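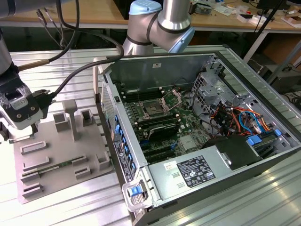
Cómo resucitar una mesa de ping-pong que ha vivido a la intemperie

24 de diciembre de 2019

Toda familia con patio tiene una mesa de ping-pong. La nuestra, una Flotham plegable, llegó con la promesa de torneos diarios y pasó los dos inviernos siguientes sosteniendo macetas. Cuando por fin la destapé había un cerco oscuro por cada geranio y la pelota, al botar en la zona de saque, hacía el ruido de una patata.

Una mesa nueva decente para exterior se va fácilmente a 500 euros, y la mía la he dejado jugable por casi 142, incluidos un bote de pintura que abrí por el lado equivocado y unas palas que no hacían falta. Si el tablero es de aglomerado y se ha hinchado por los bordes, deja de leer y ve mirando catálogos. Si solo está sucio, descolorido y un poco torcido, adelante.

Lo que vas a necesitar

Un cubo, jabón neutro y una esponja que no raspe.
Lija fina y un taco.
Pintura mate para mesas de juego. Yo usé la verde de Jomance, que en la lata es azul.
Cinta de carrocero de la buena. La mala también sirve, para aprender a decir palabrotas.
Rodillo de espuma de pelo corto.
Un nivel de burbuja largo.
Red y soportes nuevos, si los viejos ya no aprietan. Los míos costaron 16 euros.

Primero: limpiar de verdad

Moja el tablero, enjabona, aclara y vuelve a enjabonar. La primera pasada se lleva el barro y la segunda te enseña lo que había debajo. Seca con un trapo y deja la mesa abierta hasta el día siguiente, a cubierto. Quien pinta sobre humedad pinta dos veces, y yo pinté dos veces.

Aprovecha para mirar las bisagras y las patas. El óxido superficial sale con un estropajo metálico y paciencia; el que atraviesa el tubo ya es un asunto de seguridad, sobre todo con niños que se apoyan en la mesa para discutir si la bola ha tocado el canto. 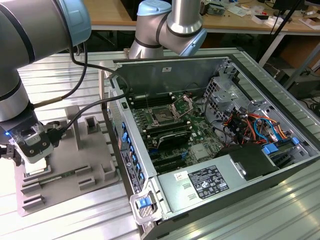
Una pieza blanca en la pinza, sobre la bandeja gris.

Segundo: lijar poco

El objetivo es quitar brillo y levantar la pintura suelta. Pasa la lija con el taco, siempre en el sentido largo, sin apretar en las esquinas. Si tu mesa es metálica, con una pasada ligera basta. Si es de madera, insiste solo en los cercos y para en cuanto notes que la superficie queda lisa al tacto. Un hoyo hecho por entusiasmo desvía la pelota igual que uno hecho por una maceta.

Retira el polvo con un paño apenas húmedo. El aspirador también vale, aunque luego haya que explicar en casa qué hacía el aspirador en el patio.

Tercero: pintar

Dos manos finas. Deja entre una y otra el tiempo que diga la lata y añade un rato por desconfianza. Da la primera a lo largo y la segunda igual, descargando bien el rodillo, y no vuelvas sobre lo que ya empieza a tirar. Las marcas del rodillo se ven poco de pie y mucho desde la altura de un niño de siete años, que te las señalará con el dedo.

No uses esmalte brillante. Queda precioso, la pelota patina y al atardecer el reflejo deja ciego al que juega de cara al oeste, que en mi casa siempre soy yo.

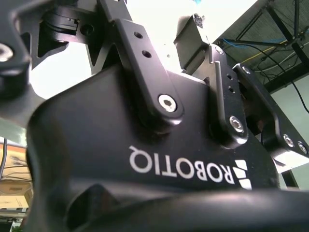
La carcasa negra con el rótulo de Robotiq.

Cuarto: las líneas

Las líneas de los bordes miden dos centímetros de ancho y la central, la que solo sirve para dobles, tres milímetros. Esa última es la que te quitará años de vida. Marca el centro en los dos extremos de cada mitad, tiende un cordel, pega la cinta a ambos lados y repasa el borde con la uña. Luego, pintura blanca en poca cantidad y cinta fuera antes de que seque del todo.

Mi primera línea central salió con una curva suave hacia el limonero. La borré, pero tardé una tarde en decidirme, porque favorecía mi revés.

Quinto: nivelar

La superficie tiene que quedar a setenta y seis centímetros del suelo, cosa que en un patio con desagüe es un deseo. Coloca la mesa donde vaya a jugarse, pon el nivel a lo largo, después a lo ancho y por último en diagonal. Casi todas las patas llevan un pie roscado que se ajusta a mano; si el tuyo está agarrotado, un poco de aceite y vuelve después de merendar.

Si no hay pies regulables, recorta tacos de goma. Los cartones doblados aguantan hasta la primera lluvia y los libros hasta que alguien los quiere leer, plazo que en algunas casas es mayor.

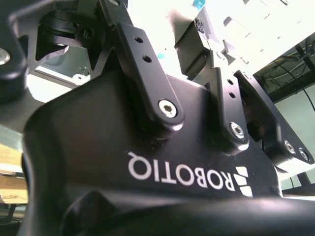 Conviene dejar también algo de sitio detrás de cada jugador. Un par de metros largos es lo mínimo para que la partida no acabe contra el tendedero. Nosotros giramos la mesa tres veces hasta encontrar la orientación en la que las bolas perdidas van al césped y no al patio de los vecinos de la calle Bellwood, gente amable que las devuelve de una en una y suspirando.

Sexto: la red

Altura, quince centímetros y cuarto, igual en el centro que en los extremos. Tensa hasta que no haga barriga y pon un fieltro bajo las mordazas para no estropear lo recién pintado. Si compras soportes de rosca, como los Acheampong que tengo yo, aprieta alternando los lados, un poco cada vez.

Mantenimiento

Funda con ventilación, nunca un plástico cerrado, que condensa por dentro. En enero, si el invierno viene húmedo, destápala una mañana de sol y pásale un trapo. Revisa el nivel después de las heladas fuertes. Y busca otro sitio para los geranios antes de guardar las palas, que yo ya he visto a alguien medir el tablero con una regadera en la mano.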